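Coaching Adaptive Swimming, Session 3 Handout
Warming Up, Settling In, and Getting Everyone Wet
Instructor: Damián Barajas

Welcome back, everyone! I know last session ran long (my fault, I do love talking about goggles), so I've put more of today's material on paper and we can spend our hour at the pool end of the building.

Start with the arrival. Many of our swimmers have had a noisy ride over, and the locker room at Skirnby echoes like a barn, so please give people a few quiet minutes on the bench before you ask anything of them. Say hello by name, show them the picture card for the day, and let them put a hand or a foot in the water whenever they're ready. Phong Trịnh has been coaching the Dirora group for years and still does exactly this with swimmers who could race him and win.

The warm-up itself is 300 yards for the swimmers who are comfortable with it, broken up however you like, and far less for anybody new. I would much prefer one happy length with a kickboard to a miserable set done to the letter. Keep your directions short, one thing at a time, and then wait. Waiting is the hard part, I promise, and most of us jump in again much too soon with a second set of words.

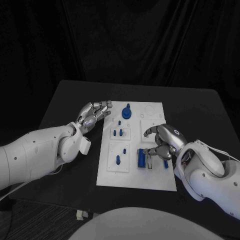 Two white robot arms reaching toward a white board on a dark table.

Now, about physical prompts. Always ask before you touch an arm or a shoulder, even with a swimmer you've known forever, and say what you're going to do before you do it. Use a light, open hand under the forearm to show the reach, then ease off as soon as the swimmer takes over the movement. If someone pulls away, let go and try showing the stroke on yourself from the deck.

For those of you working toward the Arellano meet in August, the longest event on our list is the 1000 free. Only put a swimmer in for it if they've asked for it themselves and their family has talked it through with you.

Before next time:
Read the Burkelis booklet up to page 57. The chapter on breathing is dry but worth it.
Write out a warm-up for one swimmer you know well, and bring two copies.
Bring a towel, please! You'll be getting in.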